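Miren Bench Cell: Setup and Upkeep FAQ

Maintained by Jouko Valtonen, Irnport workshop. Last revised in July. Send corrections to the cell mailbox, not to the shift log.

What does this page cover?

The two-arm tabletop cell known as Miren: the table, the mat, the arms, the grippers, the cables and the short test we run before the cell is handed over. It does not cover the control software. For that, see the Arer manual on the shared drive.

Who may change the setup?

Anyone signed off on the cell may replace tape, clean the mat and run the lid and block test. Moving a base plate, removing a gripper or opening a wrist joint needs a second person who is also signed off.

Where does the mat go?

On the table between the arms, inside the reach of both grippers. It does not need to be square to the table. It needs to be flat and it must not shift when a finger drags on it. Lay it with the textured side up, press from the middle outward and check for lifted edges before taping.

What tape should I use?

White paper tape from the bench drawer. Do not use duct tape or double-sided tape. Both leave residue on the wood, and the double-sided kind has pulled the backing off one mat already. Fold one end over if you want a tab to lift later. A wrinkled strip is acceptable if it holds. A strip that has lifted at the mat edge is not, and should be replaced before the next run.

How do I know if the mat has moved?

Compare its edges with the short black marks at the table. If the mat is off the marks, lift the tape, reset the mat and tape again. Do not slide a taped mat. After any reset, run the full lid and block test.

What is the lid and block test?

A check that the gripper lands where the program says it should. Put the green lid and the small white block on the mat, leaving a clear gap between them. Then:

Bring the arm to its ready pose.
Lower the gripper over the block at 10 percent speed with the fingers open.
Stop when the block is between the fingers.
Look at the gap on each side, from the front and from the side.
Close, lift, hold for 2 seconds, set down and open. 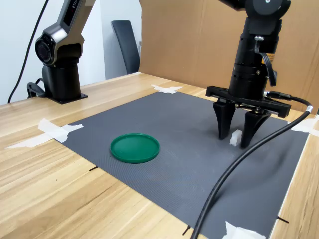 The fingers must not touch the block before the close command. If one finger makes contact first, the block will turn or slide and the result of the lift tells you nothing. Back out, correct the offset and start over from the ready pose. Do not nudge the block to suit the gripper.

Why is the lid part of the test?

It is low and round, and the block is small with straight sides. An arm with a height error can still pick up the block, but the same error will usually show at the rim of the lid. Test the block first.

The block passes and the lid fails. What should I adjust?

Start with the height offset. Check that the mat is flat under the lid, then check the finger screws. If both are good, lower the offset one step and repeat. If three steps make no difference, put the offset back to its saved value and look for play in the wrist.

How should the gripper cable be routed?

Leave enough slack for the wrist to turn through its full range, and no more than that. The cable should leave the gripper in a wide curve. A sharp bend at the connector will break the conductors inside the jacket long before the outside shows wear.

Can the cable cross the mat?

Yes, during setup and slow test moves. Keep it clear of the fingers and do not let it press on a test piece. Before a full-speed run, clip it back along the arm. A cable that catches on the lid will move it, and the fault will look like a position error in the log.

How often is the cable replaced?

Every 200 hours of arm time, or sooner if the signal drops out during a wrist turn. Order part 974 from Huỳnh. Change the cable with the power off and the arm supported. Push the connector straight in, fit the band and tug once by hand.

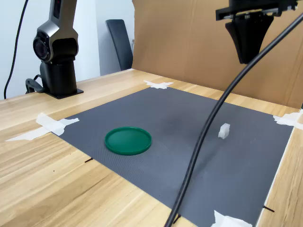

After a cable change, turn the wrist slowly from one limit to the other and watch the signal page. Any dropout means the connector is not seated or the new cable is bad. Reseat it once. If the dropout comes back, fit another cable and tag the first one.

What do I check on the base plates?

Each plate should sit flat on the table with no gap at the edges. Tighten the bolts in a cross pattern, a little at a time. If a plate has been loosened for any reason, the arm position has to be taught again.

Does the cardboard at the back matter?

It gives a plain brown background and should stay upright. Replace the sheet if it starts to lean toward the arms. Keep it outside the reach of the grippers.

How is the mat cleaned?

Wipe it with a damp cloth and let it dry fully. No solvent. Scuffs and dark smudges that do not come off can be left alone unless the surface is raised or cut.

What goes in the shift log?

Tape replaced, mat reset, offset changed (old value and new value), cable changed, test result. Write "no change" if there was none.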